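Can a robot arm take over wiping (and writing on) our shop whiteboard yet?

Last updated 26 December 2020

I help run the back office of a small cabinet shop in Omcombe and I've become the person who does the whiteboard. Every morning I wipe off yesterday's cut list, write up the new one, rule the columns so people don't scribble outside them, and go back to my real job. It's maybe 18 minutes a day, which sounds like nothing until you do it every day including the ones when your shoulder hurts.

My brother-in-law keeps telling me a machine could do this. He works near people who play with arms all day and he's convinced. So I've been reading up and looking at pictures and I have gotten about as far as "it can hold a marker and make a line."
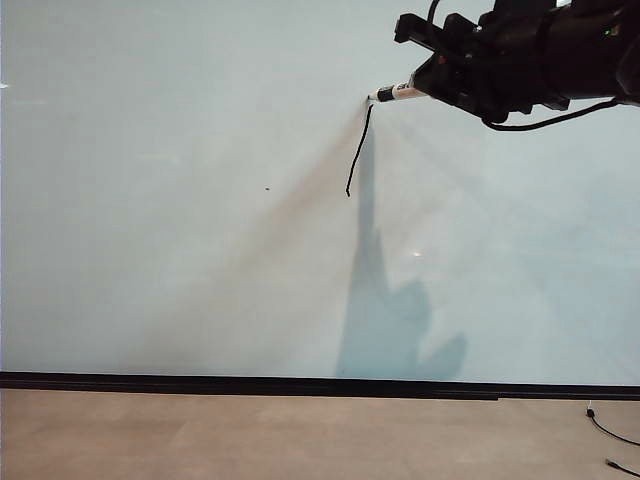

What I want to know is how far that is from a list I could read from across the shop. Letters about as tall as my hand, four columns, nothing fancy. And then the wiping, which I hate more than the writing. Would a regular person be able to set this up, or am I looking at a year of somebody's evenings? Please be blunt, I can take it. I have a little money set aside but it's meant to cover a dust hood too.

Posted by Usha Rodrigues

erixfan_40

I've done a bit of this at home with a small arm, so take it for what it's worth. Writing is easier than you'd think and harder than the videos make it look. The shapes are no trouble, you can turn a font into strokes in an afternoon. Pressure is what gets you. Push too lightly and the line skips, push too hard and you mash the tip, or the marker slides back in the grip and then it's writing on air. My first straight lines all had a wobble, like someone drawing on a bus.

Things that helped me:

- A bit of spring behind the marker. I used foam. It soaks up the small errors and you stop caring whether the board is perfectly flat (mine wasn't, not even close).

- Teaching it the corners of the board again any time something got bumped. I skipped this once in May and wrote most of a grocery list in the top corner, on top of itself.

- Looking at the board under your own lights before you buy any kind of camera to check the work. A shiny board throws the ceiling lights right back at you, and a cheap camera can take a shadow for a smudge. One dark speck is a fun one too — is it ink, or dirt, or a bug? You can tell by walking up to it. The software has to be told whether it even matters. 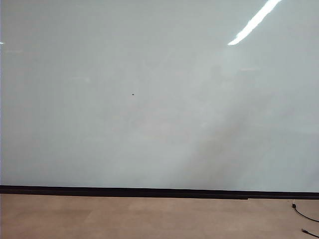 - Keeping the wiping separate. I never got that part good. A flat felt pad on the arm did the middle of the board okay and left a gray haze, and it missed the strip next to the frame every time. I still finish with a rag.

Reach is the other thing. A small arm covers a piece of board and that's it. For a big one you'd need a rail or a much bigger arm, and then you need to think about people walking past it with sheets of plywood.

Naidu

get a tv. put the cut list in a spreadsheet and put the spreadsheet on the tv. no wiping

pat_in_the_shop

The TV answer is kind of rude but I'd look at it seriously. We went that way and it cost us $573 with the wall mount. Dust was my big worry and so far a filter taped over the vents has handled it.

I don't want to talk you out of the arm, though! I think they're wonderful. We looked at one called the Fideo for sanding small parts, and the guy was very straight with us: the same part in the same place all day, yes, and anything that changes from one hour to the next, expect to babysit it. Your list changes every day but the letters don't, so I'd call the writing doable now if you've got a patient person who enjoys fiddling. It sounds like you may be related to one. The wiping I'd leave to a human for a few more years. Ours gets done by whoever is last to clock in, and I will say people have gotten a lot more punctual.

If you do try it, start with only the column lines. They're straight, they're the same every time, and if one comes out crooked you can still read the list. Let it do that for a couple of weeks before you ask it for any letters. And please put the power switch where you can reach it without leaning past the arm.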